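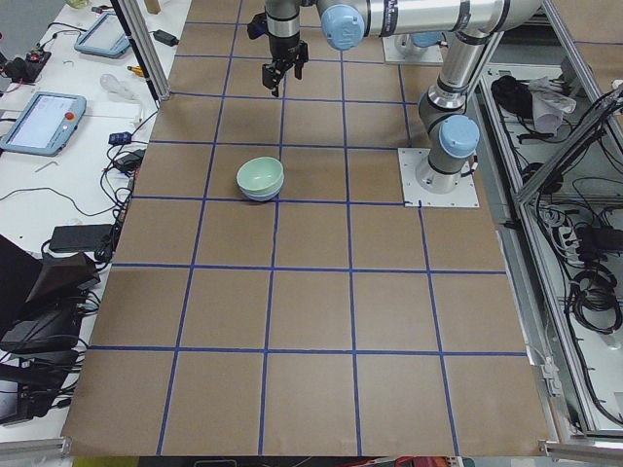 Speaker notes - "Does a Grid Make You Tidier?"
Kuldeep Nigam, home and workshop evening, Cunport

Start slow. Let people find chairs. Don't read the title out.

Opening. I was asked to talk about marking out a table. Tape, paper, squares, a place for every bowl. I said yes before I'd thought about whether I believe in it, and I've spent most of November deciding that I half do. So that's the talk. Anyone who came for a conversion can leave at the break with no hard feelings.

The claim, as I usually hear it: put lines on a surface and people will put things back where they belong. The Dekemance planner people say this. The Stirnness handbook says it on its first page and then again on its last. I have read both. Neither one tells you what happens in the second week.

Ask the room: who has taped a shelf, a drawer or a garage floor? Keep your hand up if you still look at the tape. (Wait. Don't fill the silence.)

Next, the lines themselves. People talk about grids as if they came off a printing press. A hand-laid line wanders. You start with a straightedge and good intentions, and by the far side you're pulling the roll with one hand and holding the end down with your elbow. Show this one and let them look at the edges of the tape.

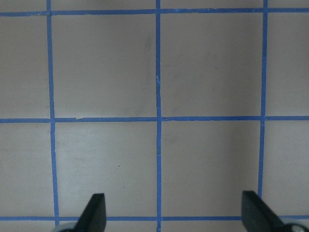 Tape grid on the pale surface. Note the wavers along the edges.

Does the wobble matter? For bowls, no. A bowl doesn't care. If you're measuring cloth or laying tile then it matters a great deal, and you shouldn't be using masking tape in the first place. I bring it up because I've watched grown people peel up a whole run and start over for the sake of a kink you could hide under a teaspoon. That is time you could have spent washing the bowls.

Cost, quickly. At the Chaudhary store room we priced it properly. The tape and paper came to 300 for the year, and the hours spent laying it and relaying it came to 900. Pause there. The materials are the cheap part. They're always the cheap part, and they're the only part anybody puts in the budget.

If someone asks whether the hours would have been spent tidying anyway: fair point, I don't know. We had no second room to compare with. Say so plainly.

Now the smudges. A bare surface shows you what has been done on it, if you bother to look. I like that more than I like the grid. 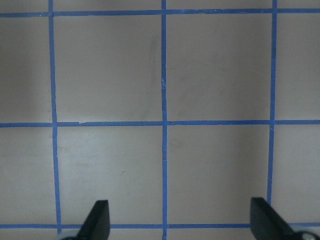 Same idea, another view. Full squares in the middle, tape slightly frayed.

Stay on this one a little. Things I'd want the room to argue about:

Square size. Most people make them all the same because it's easier to mark. But a cup and a serving bowl don't want the same square. With equal squares you end up with the cup lost in the middle and the big bowl sitting over a line, and then the line means nothing.

Labels. I'm against them for anything you can recognize by looking at it. A bowl does not need to be told it's a bowl.

Stacking. This is where the grid people go quiet. Two bowls nested together take up the room of one. So is the stack in the right place, or is one of them missing from its own square? I've asked this at 2 meetings now and got 2 different answers, both given with total confidence. My own view is that a stack is fine and the spare square is a gift. Leave it bare. You'll need somewhere to put the wet spoon.

Paper or no paper. Brown kraft paper is cheap and you can throw it out when it gets ugly. It also creases, and once it creases people stop trusting it and start setting things down wherever it's flat.

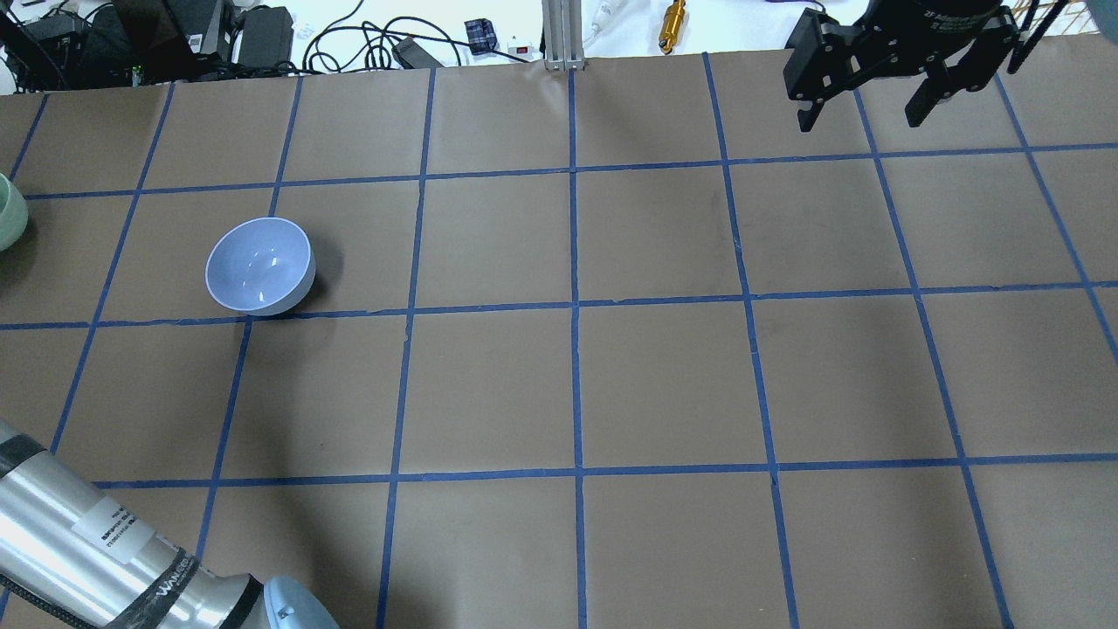
Which brings me to what I'd keep. I'd keep the first day. Laying out a grid makes you take everything off the table, and most of the good comes from that. You find out how many bowls you own. After that I think the lines are mostly decoration, and I'd like someone here to show me I'm wrong with a table that's been in use for a year.

If short on time, skip the bit about labels. If there's lots of time, do the drawer story, but leave out the part with the glue.

Questions. Someone will ask what tape to buy. Say painter's tape, any blue one, and move on.

Recent talks
Hooks or Shelves: A Short Fight
What We Threw Out of the Store Room
Bowls, Lids and the Missing Lid
Folding Things You Don't Need to Fold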